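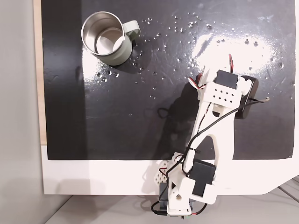

Vamstead, December 29, 2018

I came to the open day at Harries mostly for the mugs. Harries makes enamel and steel things for the kitchen in a long low building behind the bus station, and twice a year they let visitors inside. The first time is in June, when I was sick, so I waited for the winter one. The entrance cost 2 dollars and you get a paper ticket. Mine had the number 339, and I still do not understand what this number was for.

We were a group of 14 and our guide was Catrin Gronow. She speaks quickly, but she repeated everything when I asked, and I asked often. First we put our coats in a small office, and then she took us to the room where the finished pieces are looked at before they go in boxes.

The mug I liked best is called Mernari. It is steel, pale green on the outside, a soft green like sage, and the handle is a loop in the same green. Inside it is left as polished silver. When you look straight down into it you see the light go around near the rim, and then a second smaller ring at the bottom. I have had a white one from another maker for years and the inside of mine became brown from tea. I asked Catrin about tea. She said to use baking soda and a soft cloth, and never the rough side of the sponge.

There was a black surface under the mug, quite glossy, with many small drops of water on it. On black you see every drop and every streak, and the lamp makes a big white spot on it. At home I have a dark counter with the same problem, so I was more interested in this than the others, I think. Lorne Wong, who works in the finishing room, told me he wipes such surfaces two times, first with a damp cloth and then with a dry one, always in one direction. I tried it this morning on my counter. It is better, but near the window I can still see the marks.

After this we had some 29 minutes in the room by ourselves, and people walked where they wanted. I went back to the black board and looked at it from the side. The light strip of wood along its left edge is a nice detail next to the gray wall. On the right half there were little white specks near the bright spot, and from where I stood I could not decide if they were crumbs or water.
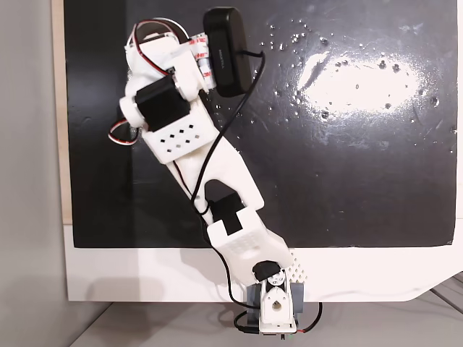
The shop and the tea

The tour ends in the shop - a narrow room with shelves up to the ceiling. The Mernari was there in green and in dark blue. I bought one green and carried it home in my scarf. There was also a Hotum kettle, but the lid was too stiff for my hand.

Tea was served by Elin Meredith at a long table, with fruit bread. If you go, take the early tour, as the fruit bread was almost finished when our group sat down. Parking is behind the building and the gate closes at five.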